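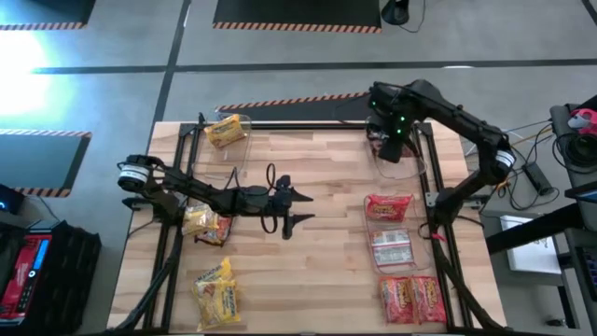

Progress Report: Demonstration Data for Two-Arm Packet Sorting

Submitted to the Genley Fund by the Irura Handling Laboratory
Prepared by Shinji Imai, project lead
August 31, 2021

1. Purpose of this report

This report covers the work carried out under the Jonstead award from the start of collection in April to the present. It describes the demonstrations gathered so far, the changes made to the recording procedure, the problems that remain open, and the work planned for the next period. Spending is reported separately through the Genley finance portal.

2. Background to the task

The award supports the collection of human-guided examples from which a control policy can learn to handle soft, flexible food packaging. Rigid boxes were excluded from the proposal because the laboratory already holds enough material of that kind from the earlier Ahmadpour project. Packets of instant noodles and bags of chips were chosen in their place. They change shape when gripped, their wrappers reflect light unevenly, and two packets of the same product can look quite different depending on how they have fallen.

The work is done at a fixed station with an arm mounted on each side of a wooden tabletop. Each arm carries a parallel gripper. Packets are placed both on the open surface and in clear plastic containers, and the operator guides the arms to sort them by product. An episode begins when the operator signals ready and ends when every packet has been placed or the time limit is reached.

3. Demonstrations collected

A total of 1,497 episodes have been accepted into the main set. Each accepted episode has been watched in full by a second member of the team, who confirms that the written task instruction matches what was done. Episodes in which the operator changed the plan partway through are kept in a separate folder and are not included in the total.

The accepted set includes starting layouts in which packets overlap, layouts in which similar packets lie side by side, and layouts in which one or more packets are already inside a container at the outset. The last group was added at the request of the Genley reviewers, who noted in their comments on the proposal that a policy trained only on empty containers would be of limited use. We agree with that comment. These layouts have been slower to record, and operators report that placing a second bag beside one already in a container is the hardest part of the task.

4. Changes to procedure

Starting layouts were at first left to the operator. A review of the early recordings showed that operators tended to leave generous gaps between packets and to keep the printed side up. Layouts are now drawn from a prepared list of 40 arrangements, with the position of each packet allowed to vary within a marked range. The list includes packets lying face down and packets partly covered by another.

Session length has also been changed. Operators now work for 20 minutes and then exchange places with the reviewer. Under the earlier arrangement of longer sessions, the share of episodes sent back for hesitation or repeated grasps rose noticeably toward the end of each sitting. The shorter sessions have reduced the number of episodes recorded in a day, but fewer are rejected, and we consider the exchange worthwhile.

The written instructions attached to each episode have been revised for consistency. Early episodes used "bag," "packet," and "pack" without distinction. The current guide uses "bag" for chips and "packet" for noodles, and the earlier instructions have been corrected to match.

5. Open problems

Three matters need attention in the coming period.

Clear containers continue to cause difficulty. The rim and walls are hard to make out in the recordings under some lighting, and grippers have touched the rim during placement more often than we would like. Contact of this kind is marked in the episode notes and does not by itself lead to rejection. We have not yet decided whether such episodes should be given less weight in training.

Packets wear out. After repeated grasping, the seams weaken and the wrappers become creased in ways that fresh stock is not. Worn packets are useful up to a point, but a split packet stops the session while the table is cleared and wiped. Replacement stock is now ordered ahead of need and charged to consumables.

The balance between the arms is uneven. Operators favor the arm on the same side as their writing hand, even when the other is closer to the packet. The layout list will be extended with arrangements that can only be completed efficiently by using both arms.

6. Early training results

A first policy was trained on part of the accepted set in order to check that the recordings could be used as intended. It was able to approach and grasp single packets lying apart from the others. It did not handle overlapping packets reliably, and it frequently released bags too early when placing them into a container. These results are preliminary and should not be quoted outside the program. A full evaluation, using layouts held back from training, will be included in the next report.

7. Plan for the next period

Collection will continue at the present station. Priority will be given to overlapping packets, to containers that already hold one or more items, and to layouts that require both arms. We also intend to add 2 further product types, subject to approval of the consumables line.

We ask that Genley confirm the format in which the completed set should be delivered, so that conversion can be carried out alongside collection. Questions about this report may be sent to Shinji Imai at the Irura Handling Laboratory.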